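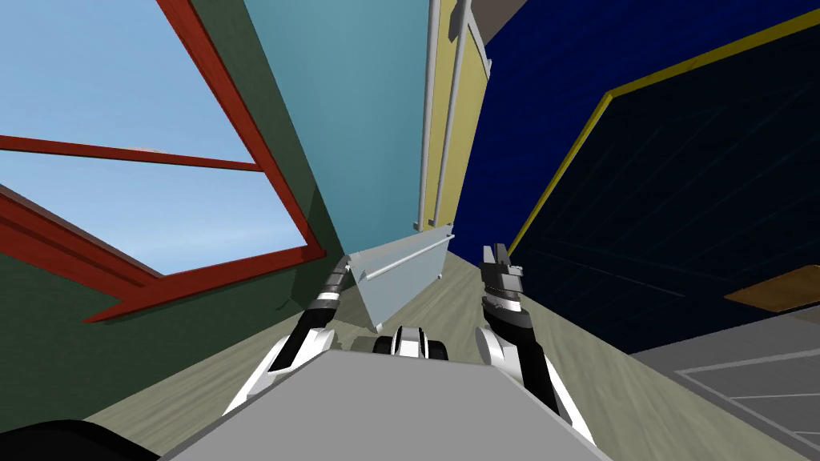 Simular antes de furar a parede: dicas de quem perdeu tempo dos dois lados

Quem monta um robô de dois braços em casa ouve sempre o mesmo conselho: faça tudo no simulador primeiro. Desconfio de conselho que só custa o tempo dos outros. Na oficina partilhada de Tondemthorpe já vi muita simulação bonita e pouca gaveta aberta. Ficam as dicas que sobreviveram.

Meça o corredor antes de o desenhar. O nosso tinha 70 cm de vão livre e no modelo estava mais largo, por culpa de uma fita métrica torta e de muito otimismo meu. O Njoroge Okoth refez as paredes no simulador e metade dos movimentos deixou de caber.

Cores de parede, caixilhos vermelhos, céu azul na janela: agradável, e não ensina nada à garra. Gaste a tarde nos atritos e nas folgas. Se o tempo sobrar, pinte.

Painéis finos e portas pequenas são o pior caso. No simulador, uma chapa com um varão na borda deixa-se agarrar com toda a docilidade. Na bancada ela verga, escorrega e bate no pulso. Experimente primeiro à mão, com uma luva grossa, para perceber de que lado foge.

Veja a cena a partir do robô e não só de cima. Com a vista inclinada percebe-se logo se um braço tapa o outro. A vista geral, a que toda a gente mostra nos vídeos, esconde isso.

Não compre a garra mais cara. A Shamim Siddiqui jura pela Plovavitz; eu uso uma Herkier em segunda mão, que me custou 181 euros, e as duas falham nos mesmos sítios. Cole borracha de câmara de ar nos dedos e troque-a quando ficar lisa.

Guarde um registo das tentativas, mesmo das vergonhosas. Corri 693 ensaios simulados da abertura de uma porta de armário e fiquei muito satisfeito. Na porta verdadeira, em 31 tentativas, a coisa correu tão mal que deixei de anotar o motivo. Devia ter anotado.

Cabos: prenda-os com velcro, nunca com abraçadeiras de plástico apertadas. O simulador não tem cabos, coisa que dá muito jeito ao simulador.

Botão de emergência ao alcance da mão esquerda e da direita. Teste-o no início de cada sessão, com os braços em baixo.

A Naomi Swai acha que sou injusto e que sem simulação teria partido mais peças. É possível. Parti duas com ela, e o suporte do ombro ainda está por imprimir.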